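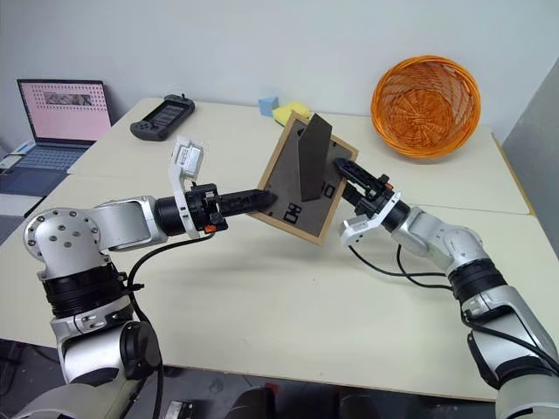

カテゴリー：暮らしの便り／部屋をととのえる

サイト内を検索　キーワードを入力

写真立てのある暮らし、置き場所のはなし

みなさま、いかがお過ごしでしょうか。六月に入って窓を開ける時間が長くなり、わたしの家では風が通るたびに棚の上の軽いものがぱたりと倒れるようになりました。毎年この時期に倒れるのは、決まって写真立てです。起こしては倒れ、起こしてはまた倒れ、しまいには伏せたまま夏を越してしまった年もありました。そんなわけで今月は、写真立てのことを少し長めに書かせてください。

前号で「飾っている写真を教えてください」とお願いしたところ、思いのほかたくさんのお便りをいただきました（どうもありがとうございます！）。読んでいるうちにお茶がすっかり冷めてしまったほどです。なかでも多かったのが、買ったはいいけれど裏のスタンドの扱いがよくわからない、というお声でした。

木の縁に暗い色の裏板、そこに三角のスタンドがついた写真立ては、どこのお宅にもひとつはあるのではないでしょうか。表ばかり眺めて暮らしていますから、裏側をじっくり見るのは写真を入れ替えるときくらいのものです。せっかくですので、次に手に取ったときは、まず裏を向けてスタンドのつけ根をご覧になってみてください。ぐらつきがあるなら、飾る前に留め具のゆるみを直しておくと安心です。スタンドは途中で止めず、最後までしっかり開きます。半開きのまま置くと、そのときは立っていても、戸を閉めた拍子に前へのめることがあります。

縦に飾るか横に飾るかで、スタンドの向きが変わるものもあります。長年うちの編集を手伝ってくれているJean Crichtonさんは、横長の写真を入れたのにスタンドは縦用のまま、というのを何年も続けていたそうで、「うしろに文庫本をはさんで支えていたの」と笑っておられました。文庫本も悪くないのですけれどね。

さて、置き場所です。食卓や作業机の上に出しっぱなしにしている方も多いと思います。机というのは不思議なところで、写真立てのとなりに台所のスポンジがあったり、子どもの積み木やゲーム機があったり、使いかけのものがいつのまにか集まってきます。全部を片づけようとすると気が重くなりますから、わたしは丸いかごをひとつ机の奥に置いて、細かなものはとりあえずそこへ入れることにしました。籐のような編んだかごなら出しておいても見た目がやわらかく、写真立てと並べてもけんかしません。夕方にかごの中身をそれぞれの場所へ戻して、空になったかごをまた奥に置く。それだけで、翌朝の机がずいぶん広く感じられます。

かごは橙や茶のようなあたたかい色がおすすめです。白っぽい机ですと、淡い木の縁の写真立ては少しぼんやりして見えることがあるのですが、近くに濃いめの色がひとつあると、全体がきゅっと引き締まります。これはMhairi MacKinnonさんのお便りで教わったことで、さっそくまねをしてみましたら、なるほどそのとおりでした。

お手入れについても少しだけ。表の面は、やわらかい乾いた布で端から端へゆっくり拭きます。木の縁は水気を嫌いますので、濡れたスポンジは使わないでくださいね。持ち上げるときは両側から両手で。片手で角だけをつまむと、継ぎ目に力がかかって、長い間にすき間があいてくることがあります。裏板のほこりは、使わなくなったお化粧の筆で払うと、金具のまわりまできれいになります。

写真の入れ替えは、年に2回と決めておくと気持ちが楽です。わたしは衣替えと同じ時期にしています。外した写真は裏に鉛筆で場所だけ書いて、封筒へ。あとで見返すと、字の調子までなつかしいものです。

最後にお知らせです。Jaltariの小さな店先で、木の写真立てと編みかごを集めた棚をご用意しました。写真立ては2,000円から、小ぶりのかごもございます。スタンドがゆるんだ写真立てをお持ちくだされば、その場で拝見いたしますので、お散歩のついでにどうぞお立ち寄りください。午後のほうが店内はゆったりしております。

次号では、みなさまからお預かりした「捨てられない空き箱」のお話をご紹介する予定です。箱のお便りも、引き続きお待ちしております。

お問い合わせ　｜　© Jaltari 暮らしの便り編集室　｜　ページの先頭へ戻る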